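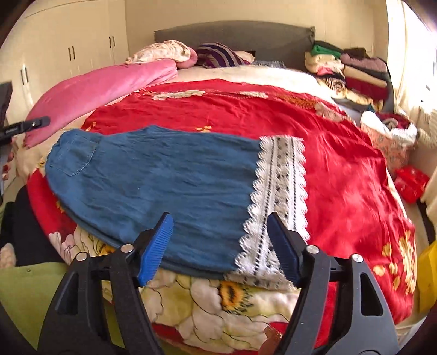 Eleven weeks with the Nokness food and weight diary now, the paper one, and I said I'd write it up when I got to the end of the first book. So. It's a ring-bound thing, one page per day, with a wall chart folded into the back and a strip of stickers I've not touched. Made by Clultenov, who also do the one for runners. I bought it because the phone apps were making me miserable and because I wanted something to get me back into the blue skirt, the one with the patch pocket and the white lace round the hem, which has a gathered waist and should by rights be forgiving. Wasn't forgiving in August. That's the whole goal, written in the box on page one where it says My Reason. Very small box.

Starting point, then. I'm not putting my weight on here, sorry. Waist and hips measured on a Friday morning before breakfast, same tape every time, written down whether I like it or not.

The daily page first. Three meals, a space for snacks, drinks, steps, sleep, mood. Mood is five little faces and I only ever ring the middle one. Space for lunch is fine. Space for dinner is stupid, same size as breakfast, and who has a breakfast as complicated as their dinner? I've ended up writing dinner down the margin in tiny letters. On a stew night it goes round the corner.

Calories are optional. I did them for a fortnight out of curiosity and my lowest day was 1348, which was also the day I was foul to everyone and ate crackers standing up at ten at night (not written down, so probably not 1348 then). Stopped after that. Now I just write the food. Seems to work about as well, and I'm nicer to live with.

The wall chart. This is what I paid for really. A big sheet of squared paper, weeks along the bottom, and you choose what goes up the side, so I've got waist in pencil and steps in green. Love it. Love the line going down even when it goes down by next to nothing. There was a flat bit in the middle, nearly four weeks, and on an app I'd have packed it in, but on paper you can see the flat bit is quite short compared with the rest of it. Pinned up inside the larder door. The folds are already wearing through though, and I've put tape on the back of two of them. For this price it should come rolled or on thicker paper.

Paper in the book itself is good. Takes biro and felt tip, no bleeding through. The rings are not so good, mine has sprung open at the top twice in my bag and I've lost a Tuesday somewhere in the car. The cover wipes clean, tested with gravy.

Recipes at the back. Skip them. One is by Linnea Åberg, a cold beetroot and lentil thing, and it's lovely, I've made it over and over. The rest are chicken breast with something green. One soup claims 507 calories a bowl and doesnt say how big the bowl is, so what use is that.

I had the Hellmont one before this, for comparision. Nicer to look at, cloth cover, ribbon. But it has a weekly page with Wins and Slips, two columns, and I can't be doing with Slips. Felt like school. It also starts on 1 January whether you do or not. The Nokness has blank dates so you can miss a few days and carry on without a row of empty pages telling you off. I missed six when we had people staying. Carried on on the seventh.

Results, as people will ask. Waist down 3 inches, hips down a bit less. Is that the diary? Partly. I also stopped finishing the children's toast, and I only noticed I was doing that because I had to write "toast crusts x 4" every morning for a week and got embarassed. Walking more as well, mostly to have something to put on the green line.

Skirt does up. Sitting down in it is another matter, give me until the second book.

Would I buy it again? I have done, refill only, £37 for the full set with the binder was too much and you don't need the binder twice. Refill comes with a new chart. Four out of five, one off for the rings and the dinner box.

Last updated: August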